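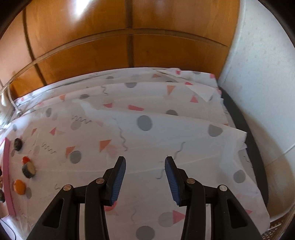 Week 3. Randomness, and why we are so bad at recognising it

Most claims about chance that reach you through a newspaper were made by someone looking at a cluster and deciding it needed a cause. I would like you to leave this course slower to agree with them. Take the printed cloth, with its grey dots, its little triangles and its squiggly lines. It is sold as "scattered" and most of us would accept the word. But a pattern drawn by a designer is usually spaced out so that nothing bunches up, and true scatter bunches up all the time. If you threw real confetti on a floor you would get clumps and bald patches, and somebody would write in to complain about them.

The set reading is the Masach survey (handout 2, Jatoi and Ho). It reports 654 households in which a complaint of headaches was recorded, out of 2205 asked. Rukhsana Jatoi's half of the paper is careful. The second half draws a circle round one part of the map and calls it a hot spot. Ask when the circle was drawn. The paper says "following inspection of the data", so the shooter fired first and painted the target afterwards. A test worked out as if the circle had been fixed beforehand is worth very little, however small the p-value printed under it.

Mohsin Talpur objected in last year's seminar that an unlikely cluster is still unlikely. It is, for that one spot. The chance of a cluster turning up somewhere on a large map is another matter, and often quite high.

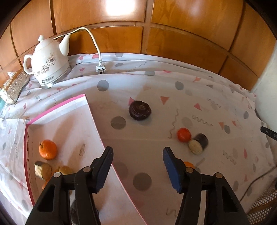 The same trouble affects runs. Write down 2000 imaginary coin tosses and you will almost certainly switch from heads to tails too often. Real tosses of that length normally contain a run of nine or more, and people asked to fake the data hardly ever dare put one in. I don't think this makes a reliable fraud detector, whatever Pirzada (chapter 4) says. Her sample was students who had been told what she was looking for.

For the seminar
Read Jatoi and Ho, section 5 only. Find the sentence where the number of areas tested is given. I could not.
Bring 100 real tosses and 100 invented ones on separate sheets, unlabelled. Shamim Bhutto will collect them and swap them round.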